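Review: The Studetti Table Easel and Painting Box 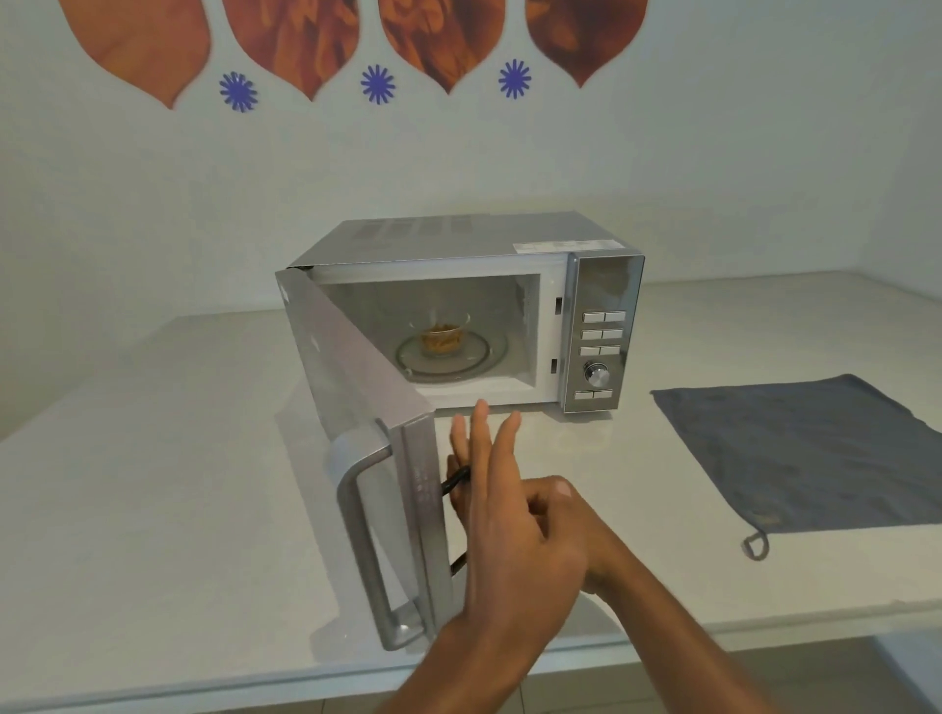 The Studetti table easel is a combined painting box and folding easel intended for oil and acrylic work on a small scale. It was assessed by the teaching staff of the Breslow Print and Painting Rooms over one spring term, in the beginners' oil class and in the still life class that follows it. Both classes paint ordinary household subjects in the manner of the later nineteenth century, when café tables, kitchens and plain crockery came to be thought as worthy of a canvas as any scene from history. A silver microwave oven on a white countertop, with its door wide open and its long handle curving out at the top and bottom, is a demanding subject of this kind, as nearly everything in it must be stated in close greys and whites. Work of that sort depends on a steady support and a clean palette, and the box was judged chiefly on those two points.

The easel is supplied in a single carton and requires little assembly. The mast is fixed to the lid with 2 brass screws, and a ratchet at the rear sets the angle of the canvas. Instructions are printed on one sheet and are adequate, although the diagram for the ratchet shows the part reversed. Students who followed the diagram closely had to begin again.

Construction

The body is of beech, finished with a thin coat of oil. The corners are jointed and glued, and none opened during the term despite a good deal of carrying between rooms. The lid closes flush. The leather handle is stitched at each end and is comfortable for short distances, but the box is heavy when full and a shoulder strap would have been welcome. None is offered.

The oil finish marks readily. Staff would advise purchasers to apply a further coat before use, paying attention to the inside of the drawer, where solvent tends to collect. Boxes treated in this way were noticeably cleaner at the end of term than those left as supplied.

In use

The canvas is held between a lower ledge and a sliding upper clamp. It takes boards and stretched canvases up to 68 centimetres in height. At the smaller sizes normally used in class the support was firm, even under a palette knife. At the full height there was some movement at the top edge, and students working with a stiff brush found it necessary to steady the canvas with the free hand. Painters who build up thick passages, as many of those who admire the Impressionist landscape will wish to do, should keep to the smaller formats.

The ratchet has 3 positions. The most upright of these is the most useful, as it reduces glare on wet paint under the ceiling lights. The lowest is nearly flat and suits watercolour, for which the box is not otherwise well adapted: the drawer has no compartment deep enough for a water pot.

The palette is a rectangular panel which slides out from beneath the lid. It is sealed on one side only. Its colour is a warm mid-brown — a sensible choice for those who begin on a toned ground, and less so for those who paint directly on white, as tints mixed on it will look paler than they prove to be on the canvas. Several members of the still life class laid a sheet of glass over the panel with grey paper beneath, and the lid still closed with this in place.

The drawer is divided lengthwise. Brushes of standard length lie flat in the longer section. The shorter takes a modest set of tubes, and the dividers may be lifted out.

Comparison

The Rooms have for some years used the Etim field box, which is lighter and has a better clamp, but has no drawer. The Sidus studio box is better finished than either and its palette is sealed on both sides. It is also considerably larger and cannot be stored on the shelves in the painting room. For classes in which equipment must be put away at the end of each session, the Studetti is the more practical of the two.

Price and availability

The easel was purchased for 307 pounds, including delivery. A spare palette panel may be ordered separately, and replacement screws were sent without charge when requested. The supplier's reply took longer than expected, although the parts were correct.

Recommendation

The Studetti table easel is recommended for students and for painters working at home on small still life and portrait subjects. It is less suited to work out of doors, on account of its weight, and to large canvases. The Rooms will continue to use the boxes already purchased and will order spare palettes before the autumn classes begin.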